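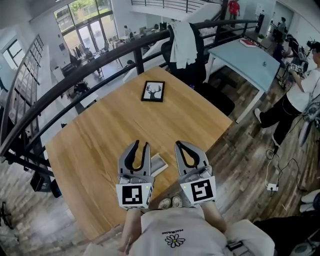 Collecting on the mezzanine: hand-held gripper over the table, small framed deer print as the target object.

Progress report, October
Project: Stama household handling set
Prepared for the Flullmont program office

We had a really good month! Collection on the mezzanine is up to speed, and we finished October with 3377 accepted demonstrations in the set. The September report promised you a first look at flat, thin objects, and that is where most of the new material comes from.

Why flat objects
The first Stama policy was fine with cups and boxes and poor with anything that lies close to the table. It would come down too steeply and push the object along. So we wrote a new task list around picture frames, small cases, folders and the like, with pick up, turn over, stand upright and hand across as the four basic actions. Of the new demonstrations, 451 are with picture frames alone, and we are very pleased with how varied they are. Operators start from different sides of the table and are asked not to tidy up between takes.

Collection
Moving the work up into the open office has been great for variety. Daylight changes through the day, people walk by, chairs and jackets end up in new places, and all of it goes into the recordings. More than one person can collect at once, which has made the afternoons much more productive (mornings still go mostly to charging and calibration).

Rejected takes
We threw out 362 recordings. Most of them failed on tracking, usually when a marker panel was turned too far away or an arm got in front of it. A smaller group had the object leaving the table. We now run the tracking check right after each batch, so a bad calibration costs us minutes instead of an afternoon.

Training
A first model trained on the frames went over to the Atinga test bench late in the month. It approaches at a much lower angle than the old one, and we can't wait to see the full results. Turning a frame over is still shaky, and we want more examples of it before drawing conclusions.

Next period
Collection at the Luddale site starts in November with 8 operators, using the same task list and darker tabletops. We also plan to add soft items, starting with folded cloth. Spending is on plan and we are not asking for any changes to the budget.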